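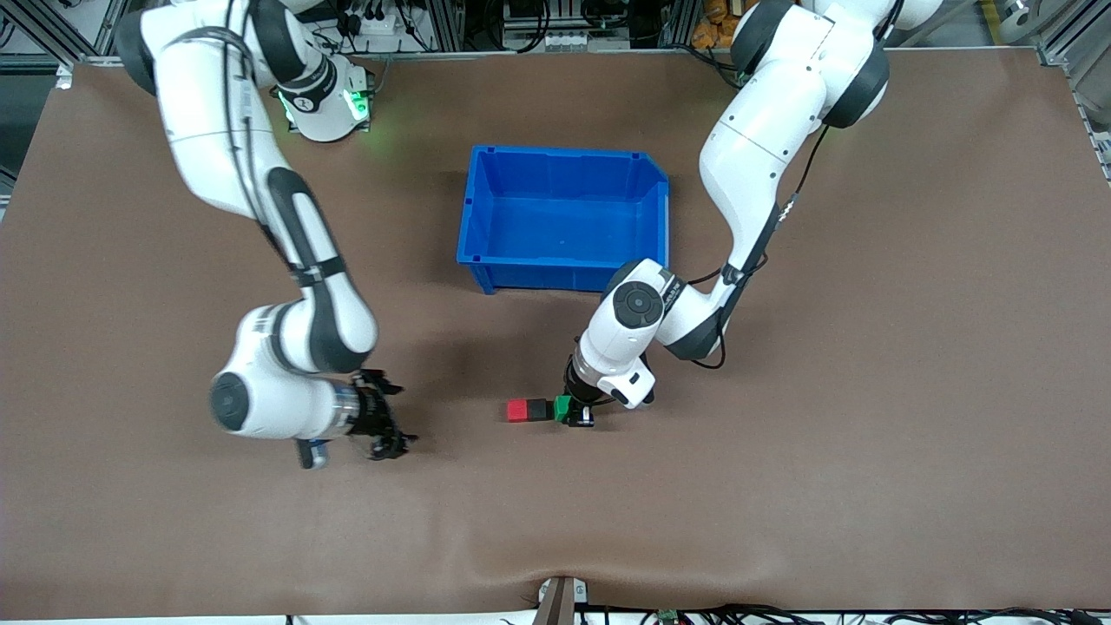
Győző Vida writes to say that last month's tip on keeping a club table tidy was fine as far as it went, but that any club with two arms and a mat needs to hear about the mat first, and could we please get on with it. We could. What follows is from our own Evdale after-school robot club, with his corrections worked in where he was right, and in one place where he was only loud.

THE MAT

A work mat has one job, which is to lie flat, and it resents it. Ripples start at the front edge where everybody leans. Clamp that edge, but look at the mat after you tighten the clamp, since a bracket that pinches can raise a little wave of its own. Students will tighten until something creaks. Győző says to snug it by hand and stop. I agree, having bought the second mat.

Rolled mats fresh out of the tube should be unrolled face down overnight with books on them. Ours went under the complete run of a plumbing catalog from Zoller, the first use anyone had found for it.

Clean with a damp cloth and a drop of dish soap. Window cleaner leaves a shine on ours, and shine gives the vision code opinions. We lost an afternoon in January to a reflection that the software firmly believed was a block.

Pick a mat color that none of your cubes share. Brown is dull and excellent. The year we let the students vote, we got a green one, and the green cube went into early retirement.

CUBES

Start with a short row and get one cube into the bin before you add anything clever. Every new team wants to stack. Let them write "stacking" on the whiteboard, admire it, and hand them a single cube.

Cubes that touch are much harder than cubes with a finger's width between them. The gripper needs somewhere to put its fingers. If the task calls for a tight row, take from the end and leave the middle one for last. Yvette McKinnon has her team nudge the end cube sideways with a closed gripper, then open and pick it up. It looks rude and it works.

Black cubes will disappear into their own shadows. You can add a lamp, or you can put a dot of white correction fluid on top and tell yourself it was always part of the design. We have a lamp. We also have the dot.

Wash the cubes. Middle school hands carry a clear film of snack, and a cube that slides out of the gripper after four o'clock is usually a chip problem. Soap, warm water, dry on a towel. Please don't use the club dishwasher trick that went around; the paint came off 11 of ours and now they're all a sort of pink.

THE BIN

Any open-topped plastic tote will do. Flared sides are forgiving, because a cube that lands on the slope will generally slide in and make the student look good. Put it where both arms can reach without crossing, then run a strip of masking tape along two sides so it can be put back in the same spot. Tape only two sides. With four you'll spend the season prying it out with a butter knife.

A cube dropped from high up bounces. Lower the gripper until it's below the rim, then open. Our fastest team shaved a second off their run by skipping this and spent it looking under the radiator.

Line the bottom with a piece of shelf liner if the noise is getting to you. By spring it will be.

TWO ARMS AT ONCE

Give each arm its own half of the mat and write the halves down. We say "robot's left" and "robot's right" and have a card taped to the wall reminding everyone that the robot's left isn't yours if you're facing it. Yvette's group painted an L on the back of one student's glove as well. He's very proud of it and has it on the wrong hand.

When one arm is picking, park the other with its fingers open and clear of the row. Moving both at the same moment is a lovely goal for the final month.

Slow everything down. Our practice speed is 29 percent, a number arrived at by arguing. Teams that practice slowly complain the whole time and score better.

CABLES

Send the cables out the back wherever you can. Leave enough slack at each joint for the arm to reach its farthest point, then move it there by hand with the power off and look for anything pulled tight. Do that before the first run of the day, and again after anyone says they "just fixed" something.

Fabric hook-and-loop straps beat zip ties. You'll be undoing them constantly, and snipping zip ties beside a live project is how we came to own 200 spare connectors. Buy the straps as one long roll. The precut ones from Ikavetti are nice but they wander off.

Loose boards along the front of the table should go in a shallow tray, or at least get a bit of tape and a label. A student's sleeve can clear a table edge in one pass.

Győző's last point, passed on at the volume he sent it, is to PUT THE SCREWDRIVERS BACK. Ours hang on a Dreßler rack by the door with an outline drawn around each one. Two of the outlines are currently occupied.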